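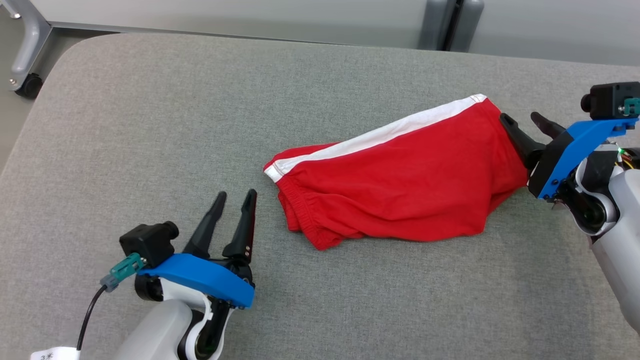 Folding set update, 14th June. We're at 284 usable demonstrations for Lavo, out of a target of 800. Shorts have taken longer than I planned for.

An elastic waistband won't stay where you put it. You fold it under, let go, and it creeps back. Operators fix it with a second pinch, and I've asked them to leave that in the recording. The policy needs to see the recovery.

We cut 9 episodes this week. Most were operators pausing mid-fold to think. A long pause teaches the arm to pause, so those go in a separate folder with a note.

Camera check before each block: both wrist views and the overhead, same start pose, same colour settings. Hourani skipped the colour check once in testing and we had to redo a full block.
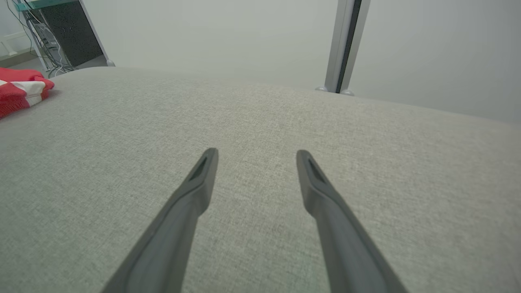 Wrist view, fingers open over the grey top.

Labels are short. Garment type, start state, which arm moved first, and whether the finish was square, passable or a fail. Oltari wanted 5 grades of finish. Two people labelling the same clip couldn't agree on the middle ones, so we dropped it to three.

Fails stay in the set – tagged, and held out of the first training run. Grernlow will use them for the success classifier.
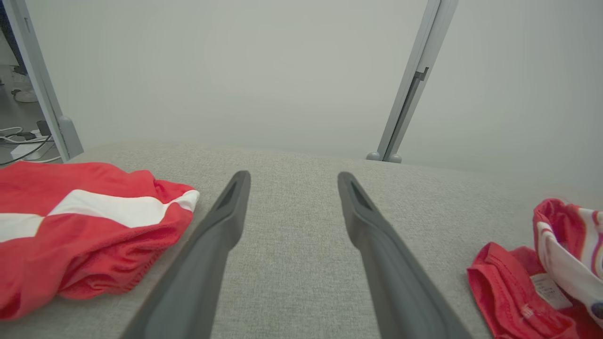 Do the garments need to start in the same position every time?
Varied starts are better. We shift and rotate each piece between episodes and write down the start state, otherwise the model learns the table and not the clothing.

Next block is T-shirts, then towels. Full set is due in October.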